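About Jimby

Hello, and come on in! Jimby is a small sourdough bakery school on the harbor side of Plernside, and I'm the one who answers the phone, writes the emails, sweeps up the flour and teaches nearly all the classes. If you've been wondering who we are before you hand over a Saturday's worth of sleep, this page is for you. (Classes aren't only on weekends, by the way. The early risers' class starts at 6:30 a.m. and it fills up faster than any of the others, which still amazes me.)

I didn't grow up baking. I worked in the billing office of a furniture company in Eltmont for years, and my lunch was usually crackers. Then one February I was snowed in with a bag of rye flour and a library book, and I made the worst loaf you ever saw. You could have propped a door open with it. I ate the whole thing anyway, with a lot of butter, and by the end of the week I'd made four more, each one a little less like a brick.

For a while I baked at home and sold to people on my street. My oven held two loaves at a time, so if you ordered late you got your bread late, and everyone was very nice about that. When the old Trevaskis chandlery came up for rent I went to look at it "just for fun" and signed the lease the same month. It's 900 square feet with a drain in the middle of the floor, a big north window and a front door that sticks when it rains. I love it so much.

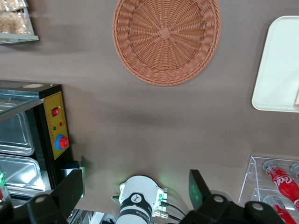 The Jimby counter
Wicker basket, white tray and food warmer

The teaching part happened by accident. People kept stopping at the counter to ask why their starter smelled like nail polish (it's hungry, feed it more often!) and I'd end up talking for twenty minutes with a line out the door. So I put up a sheet of paper that said BREAD CLASS, ASK ME, and the first group met around one long table with mismatched bowls. Half of us forgot the salt, me included. I now write SALT on the board in letters as tall as my hand, every single time.

Since then we've sent 2,148 starters home in jars. I know the number because each jar gets a sticker, and I'm up to my fourth roll. I like to think most of them are still alive. If yours isn't, come by and I'll give you another spoonful, no charge and no lecture.

What do you get in a class? You mix, you wait, you fold, you wait some more, and you shape a loaf to bake in your own kitchen the next morning. While the dough rests we eat yesterday's bread with soup and talk about flour, or the ferry timetable, or whatever comes up. I keep the groups small enough that I can get my hands in everybody's dough. You don't need to own a fancy pot or a special knife. An old razor blade and a casserole dish with a lid will do you fine.

Our wheat comes from a mill outside Eltmont that grinds to order, so it changes a bit from sack to sack. Some weeks it drinks water like crazy and some weeks it doesn't, and I'll tell you at the start of class which kind of week we're having. The rye is darker and coarser than the supermarket sort. I buy it by the pallet with two other bakeries and we split it up in a parking lot, with a hand truck and a lot of grunting.

We still sell bread too, from 8 a.m. until it's gone. Plain country loaf, seeded rye, and a raisin one that I only make when I'm in the mood. Call ahead if you've got your heart set on the raisin. Parking is easiest behind the building, and please give the front door a good shove with your shoulder.

Comments

doughnotdisturb: Took the early class last winter and my starter is still going strong. I did forget the salt once at home. Never again!

Marshside Gran: Is the seeded rye OK to freeze? I only get over to Plernside once a month.

Jimby: It freezes great! Slice it first and toast it straight from the freezer.

k_in_eltmont: please make the raisin one in the mood more often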